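Section 4. Setting up the tabletop for language-guided pushing runs

Read this section before running the Skavard policy on a new station. It covers the board, the blocks, the pushing rod and the starting layouts. Arm installation and network setup are in Section 2.

The method was trained on short pushing episodes paired with typed commands such as "move the blue cube next to the yellow heart." The training set holds 2,157 episodes, all collected on a board of the same size and finish. Results on other surfaces are not covered by this guide.

4.1 Preparing the board

1. Place the wooden board on the perforated table with its long side parallel to the front of the arm base.

2. Fasten the board at the front corners. Tighten by hand, then push on the board from the side. It should not shift.

3. Wipe the board with a dry cloth. Do not use wax or spray polish.

Note: Light seams between the planks are normal. If you can catch a fingernail on a seam, blocks will stop there and the run should not be scored. Replace the board.

4.2 Fitting the rod

1. Set the arm to Hold in the Monus control panel and wait for the status line to turn green.

2. Slide the rod into the tool mount, rounded end down, and tighten the collar.

3. Run the height check. The tip should travel 2 mm above the board over the whole work area - check all four corners as well as the center.

CAUTION: Keep hands off the board whenever the arm is out of Hold. The rod moves sideways with enough force to pinch a finger against a block.

4.3 Placing the blocks

The set has eight blocks in four colors, two shapes to each color. Commands name a block by color and shape together, so do not swap in a piece from another set even if it looks close.

1. Raise the rod and return the arm to Hold.

2. Open the layout list in Skallurero and pick a starting layout. Layouts are either "spread" (every block on its own), "grouped" (all blocks touching at least one other) or "mixed."

3. Place the blocks by hand to match the layout on the screen. Small errors in angle are fine.

4. Press Confirm. The overhead check compares block positions with the layout and lists any piece that is too far off.

Mixed layouts are the ones used for the separation test in Section 6. The red and green cylinders and stars start packed together to the left of the rod, and the blue and yellow pieces are placed apart from one another.
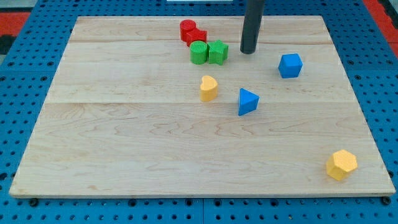
4.4 Running a trial

1. Type one command and press Start. Each trial ends after 1,000 control steps or when the operator presses Stop.

2. Do not touch the blocks during a trial. If a block leaves the board, press Stop and mark the trial "lost block."

3. Score the trial as done, partly done or not done, using the rules in Section 6.

4. Reset the layout before the next command unless you are running a chained test.

Run 20 trials per layout type before comparing your station with the Schmieder baseline. With fewer trials the spread between operators is larger than the difference between model versions.

Note: Grouped layouts give lower scores than spread layouts on every version tested so far. Report the three layout types separately and do not average them.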